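Clear the Table

The job

I cleaned houses in Lustutham for most of my adult life, so when my knees gave out and my niece told me a company called Stedex was paying people to boss robots around, I figured I'd at least be overqualified. Bossing was the part of cleaning I never got to do!

The interview was in a building behind the tile warehouse. A tall man named Relu Rusu gave me a glass of water and asked me how I'd clear a table. I said, well, what's on it? He wrote that down. Then I said, and who's coming over? He wrote that down too, and I started to feel pretty good about myself. I asked if the table was the kind you could put a wet rag on. By then he'd stopped writing and was just looking at me, and the next morning he called and offered me the job.

What I did all day was sit in a chair (a wonderful chair, I still think about that chair) and watch a robot arm try to do chores in a house that only existed in the computer. The house was called Clisano. It had been made by somebody with big feelings about red. I'd type in what I wanted, like "put the bowl on the table," and the arm would have a go, and I'd mark it good or bad and write a sentence about why. If it was bad they ran it again with the furniture nudged over a little, and I'd watch that one too.

My first week it was mostly bad. It put the bowl on the table upside down. It put the bowl on the table and then kept pushing, like it was trying to get the bowl into the basement. One time it set that bowl down so sweetly, right in the middle, and I clapped out loud, and then it picked it up again and threw it at the wall. I wrote, "Good until it wasn't." Relu came by and said could I be more specific, and I said I'd worked for a family exactly like that and I could be very specific if he had the afternoon.

Mrs. Lehtinen

I should explain about the Lehtinen house, which is where all this was headed. The Lehtinens were going to get the first real arm, bolted down in a real kitchen, and it happened that I used to clean for them. I did 3 years over there. I knew that kitchen better than I knew my own. I knew which drawer stuck and I knew about the cat.

So when Relu showed us the plan, with the arm clearing the breakfast table every morning in October, I put my hand up like I was in school. I said, which things does it clear? He said everything that doesn't belong. I said, belongs according to who?

See, Mrs. Lehtinen kept a button on her table. One gray coat button in a saucer, and there was never any coat. My first day I tidied it into the sewing drawer and she didn't say a thing, she just went and got it and put it back, and she did it so carefully that I never touched that saucer again except to dust under it. I never asked her about it, either. You don't. You lift, you wipe, you put it back turned the same way.

Relu listened to all of this and he was nice about it. He said the arm would have a list. I said she'd have something new on there by the time you finished typing the list. He said then they'd update the list. We went around like that until somebody needed the room.

The long night

Now, I'm stubborn, and I had a key card. I stayed late and I went back through the Clisano runs, the clear-the-table ones, starting from the beginning. There were 3782 of them. I didn't watch them all, I'm not crazy, but I watched until my eyes went dry and I ate all the crackers in my desk and then the crackers in the desk next to mine (I replaced them, if you're reading this, Marketing).

I wanted to find one where it left something alone. Just one! I wanted it to reach out over somebody's stuff and think better of it.

And it had gotten so much better, I have to give it that. The early ones were like watching a drunk uncle at a wedding. Later on it could pinch up a small thing and carry it across the room and let go without a bounce. I marked 46 in a row as good. I'd have hired it myself for windows.

I stopped the last one before the arm had done anything and sat there looking at that silly table. Somebody's rocket. Something with a long snout that I took for a skull, and a flat black square that could have been a book. The bowl was over on the counter with the toys and the little figurine. If I'd walked into that house on a first visit I'd have stood in the doorway with my bucket and tried to work out who lived there, a kid or a professor or both, and which of them would cry if I moved the rocket.

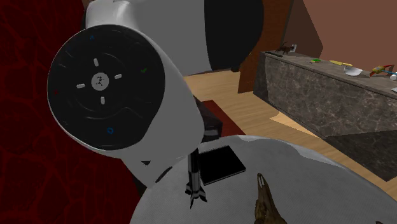 What I typed

There was a box where the chore went. I'd typed a thousand things in that box. I erased "clear the table" and I put, "Wipe under everything and put it back how she had it."

Then I pressed the button and got my coat on, because I couldn't stand to watch, and then of course I stood there in my coat and watched.

It took a long time to start. I'd never seen it wait like that, and Relu told me later it was only the computer choking on a sentence it didn't have an answer for. Maybe so. When it did move, it picked up the rocket and held it over the table, and it just kept holding it. The clock ran out with the rocket still up in the air.

I was supposed to mark that good or bad. I thought about it the whole time I was putting my scarf on. In the end I left it blank and wrote, "Ask me again after it's met her," and I took the bus home.

Relu called before breakfast. He wanted to know if I'd go along to the Lehtinens' with the arm, for the first while, just to sit in the kitchen. I said I'd do it if I could bring the chair.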